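4 min read | 36 comments | 492 shares

Using the Fomora planner for kitchen put-away jobs
Gemma Fairclough, July 17, 2021

Fomora is a program for trying out a kitchen robot's chores on screen before you run them on a real counter. I used the trial version, which allows 500 runs. Some tips from the fruit sorting job:

Pick a basket with low sides. Tall ones make the arm lift higher and each run takes longer.

Put the basket down first, then the fruit. Moving the basket later means setting every drop point again.

Leave a hand's width between pieces. Round fruit pushed up against the basket is harder to grip.

Save the banana for last and set the grip at the middle, away from the stem.

Turn off reflections if your computer is slow. A shiny dark counter took 19 seconds to load on mine.

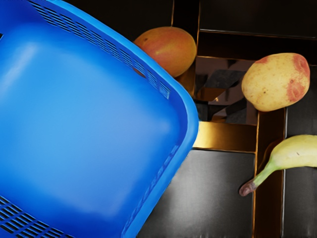 Fruit job in Fomora, basket still empty.

Support answered my one question the next morning. The manual is thin on grip settings, so keep your own notes. I would pay for it if you have more than one job to plan.

We use cookies to remember your settings. Accept | Manage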